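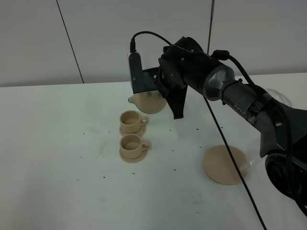
Figure 2. Teapot from the beige set, matte finish.

3. Materials and survey

The study concerns how the surface finish of tableware affects the length of time households keep it. Respondents were drawn from two towns, Clatton and Gimau, and were asked which tea sets they owned, how often each was used, and why any had been given away. A total of 196 households returned the form. Households that owned no teapot were left out of the analysis.

Finish was coded as glazed, partly glazed or matte. Coding was done from the respondent's own description and checked by Denise Lightfoot against the maker's catalog where the maker could be named. Sets from Kidum and Lamrani made up most of the named entries.

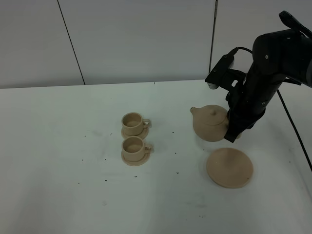

3.1 Reported staining

Staining was the reason most often given for retiring a matte set. Owners of glazed sets more often named chips at the spout or a lost lid. Cups and saucers were scored separately, as saucers were in many cases kept after the cups had gone.
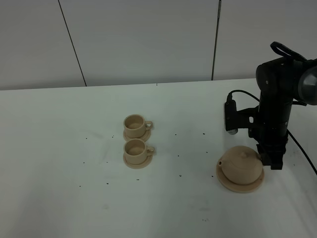
Figure 3. Two cups on matching saucers.

Length of ownership was recorded in whole years. Entries above 70 years were treated as inherited and moved to a separate group, for which the date of first purchase could not be confirmed. Six forms gave a range of years, and the midpoint was used.

Teapots were kept longer than the cups bought with them in both towns. The gap was wider for matte sets, and it remained after frequency of use was taken into account.
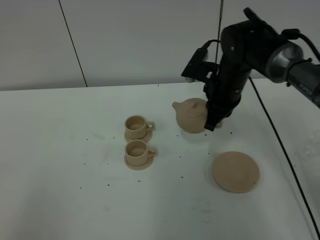 Frequency of use was self-reported and is likely to be overstated for sets on open display. A second form, sent in April to the Clatton households only, asked for the day of last use instead. The two measures agreed closely for daily users and poorly for all others, so the models in Section 4 use the first measure with daily use as a separate term.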